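My first open water swim (and what I'd tell you before yours)

So I did it! I swam the Garside Lake Mile, I did not get eaten by a pike, and I was not last. I've been promising a write-up since March, when I signed up at eleven at night with a glass of wine in my hand, and several of you have been nagging me, so get comfortable.

For anyone new, I learned to swim properly at 41. Before that I could keep my head up and flap from one side of a hotel pool to the other, and I thought that counted. Then Milagros Cabello talked me into the adult class at our pool, and I spent a whole winter blowing bubbles next to people half my age. By spring I could do 100 yards of freestyle without stopping. I thought I was basically an Olympian.

A lake is another matter. There's no wall! You don't realize how much you lean on that wall, the little push and glide and the sneaky extra breath, until it's gone. My first practice out there I went maybe 50 strokes, looked up, and found I was heading straight for the boat ramp. Milagros was treading water way off to my left, laughing so hard she had to roll on her back.

We practiced for 10 weeks, mostly early, before work. Shahla Tabrizi joined us for a lot of those and she's the one who fixed my sighting. I'd been lifting my whole head like a seal looking for fish, and my legs sank every time. She had me peek with only my eyes out of the water (crocodile eyes, she calls it) and then turn straight into the breath. I swallowed a good deal of Garside Lake learning that one.

Race morning I was a wreck. I ate half a banana and put my wetsuit on backward, which is a lot of work to undo. My cap number was 3085, and Pak-hei Fang wrote it on the back of my hand as well, in marker so strong I still had it at the dentist four days later. There was fog on the water when we lined up and I couldn't see the second buoy at all. They held us until it lifted, 20 minutes of standing there in neoprene making small talk. I have never needed a bathroom more.

Then the horn went and everyone just ran in! I'd planned to hang back and I'm so glad I did. Even so I got kicked in the goggles, and the first stretch was pretty ugly. My breathing went to pieces. I did breaststroke for a bit and a very kind man in a kayak asked if I was okay, and I said yes in a voice that meant no. But somewhere past the first buoy it settled down. Breathe, peek, breathe. I even passed someone on the back side. Then she passed me again, and we went on like that until the beach.

My time was 52 minutes. I know some of you do that distance in under half an hour and I'm happy for you. I came up the sand on jelly legs, and Milagros, who'd been done for ages, wrapped a towel around my head and screamed in my ear. 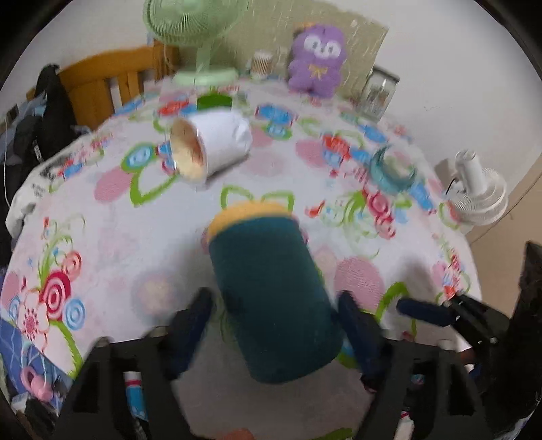 My goal for next year is the two mile, and I'm saying it where people can read it so I can't wriggle out. I want to get my breathing even on both sides before then, and Shahla thinks I should work on my kick, which she describes as decorative. We talked it all over at lunch after the race, with me eating everything in reach, and I came away with a plan and a color scheme. The tablecloth had those bright flowers and circles all over it, and I've decided my next swim cap is going to look exactly like that so my family can find me in the pack. Plain white was useless. My sister took 7 photos of me and every single one is a stranger.

If you're thinking about trying one of these, go swim in the lake first, more than once, with someone who knows it. Try the wetsuit in the water before the day. And start at the back, you can always pass people later (or trade places with the same woman for half a mile, like me).

Pool again tomorrow at six. Milagros is driving, so I can't be late.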